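How Loud Is Lunch? Sound and Echo in the Pullier Hall Cafeteria

Final report, Introduction to Environmental Science
Project team: Ziltar

1. Why we picked this

If you have ever tried to talk to a friend in the Pullier Hall cafeteria at 12:15, you already know our topic. You lean in, you raise your voice, the table next to you raises theirs, and by the time the fries are gone everyone is shouting! We wanted to know how loud it really gets, whether the noise comes mostly from people or mostly from the room, and whether something cheap could make it better.

None of us had studied acoustics before. We found out quickly that it is a wonderful subject for beginners, because your ears are already trained and you can start testing things the minute you walk into a room. By the second week we were clapping in stairwells, in the library elevator, under the bleachers, everywhere.

2. Background

Sound level is measured in decibels. The scale is not a straight line, so a small change in the number can mean a big change in sound energy. An increase of 10 decibels is ten times the energy, although most people hear it as something like twice as loud.

The other idea we needed was reverberation, meaning how long a sound hangs in a room after its source stops. Hard, flat surfaces such as glass, tile and painted block send most of the sound straight back. Soft or bumpy materials soak some of it up. A bedroom with a rug and curtains has a short reverberation time, and a gym has a long one.
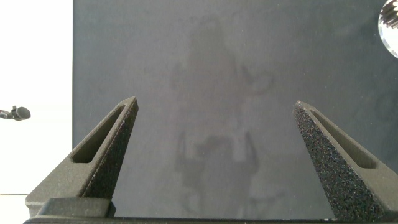
Then there is the Lombard effect, our favorite thing in the whole project. People speak louder when there is background noise, and they do it without noticing. In a cafeteria this turns into a loop: noise makes people talk louder, which makes more noise. It also means that taking a bit of echo out of a room can pay off twice, first because the walls send back less sound and again because people relax their voices.

3. The room

The Pullier Hall cafeteria is one big rectangle with a tile floor, a painted ceiling and windows down the whole south side. The serving line is at the east end, next to the dish return, where trays get dropped onto a metal counter all through lunch. The annex at the west end was added later and has a lower ceiling with soft tiles. You can hear the difference just by walking from one to the other while talking (please try it, it's a great effect).

4. What we did

We chose 3 listening spots: one by the dish return, one in the middle of the main room and one in the annex. At each spot we set a sound level meter on a short tripod at the height of a seated person's ear, away from walls and pillars. We took readings through lunch on ordinary class days and again in the middle of the afternoon, when only a few people are in there studying.

For reverberation we used the balloon method. You pop a balloon in the quiet room, record it and look at how fast the sound dies away in an audio editor. We did this before breakfast service with permission from the dining office. A balloon pop is not as even as a proper test signal, especially in the low notes, but you can repeat it and it costs almost nothing.

We also put out a paper survey with short questions about where people like to sit and how hard it is to follow a conversation. We got 47 forms back, many with long notes on the back, and those notes turned out to be some of our best material.

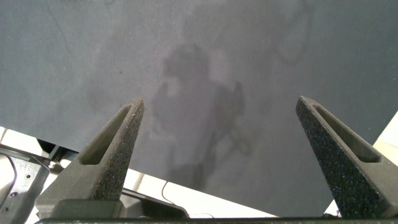 Figure 1. Dark gray surface with a mottled, dusty texture, gripper fingers in front.

5. What we found

The dish return was the loudest spot at every lunch we measured. We expected that. The surprise was the middle of the main room, which came in close behind even though nothing noisy happens there at all. Our recordings explain a lot of it. The balloon pop rang on much longer in the main room than in the annex, and you could hear a quick flutter between the windows and the opposite wall, like a tiny drumroll. We must have played that clip for every person we know.

The annex was the quietest of the three spots at lunch, even on a Wednesday when it was completely packed. Nearly the same kind of crowd with nearly the same food, and people were talking in normal voices! We think this is the Lombard loop running in reverse, although we can't prove it from our readings alone.

The surveys matched the meter well. People who sat in the main room said they often gave up on talking and looked at their phones. Several wrote that they eat fast and leave. One person with hearing aids wrote that the main room is "just soup" and that they always head for the annex or eat outside.

6. What could be done

We looked at three kinds of fixes.

Wall panels. Fabric-covered panels on the wall facing the windows would break up the flutter. We sketched a layout that uses the bare stretch above the coat hooks, so no seating is lost. With a budget of $2,000 we think the school could cover the worst part of that wall, if students build the frames in the shop.

A mat at the dish return. Rubber matting on the counter would take the edge off the tray crashes. It has to be washable, so the kitchen staff should choose it.

Felt pads on the chair legs. These are easy and cheap, and scraping chairs were the top complaint on our survey.

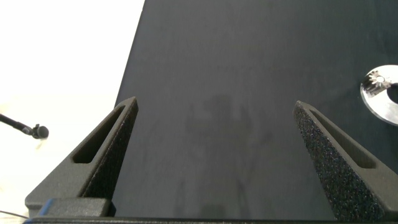

Figure 2. Dark slate-gray surface and a two-finger gripper; a small strip of bright blue at left.

7. Limits of the study

Our meter was a school one and had not been calibrated recently, so we trust the comparisons between spots more than any single reading. We did not count how many people were in the room for each reading, and a fuller room is obviously louder. The survey went to people who were already eating there, so it misses anyone who has given up on the place.

8. Next steps

We would love to see another team repeat the balloon test after the chair pads go on, and again if the panels get built. We also want to try the music practice rooms and the Predton lecture hall, where the back rows complain every semester. Our recordings, the blank survey form and the panel sketch are in the shared class folder under Ziltar. Bring your own balloons, and buy the bigger ones, because the small ones barely register.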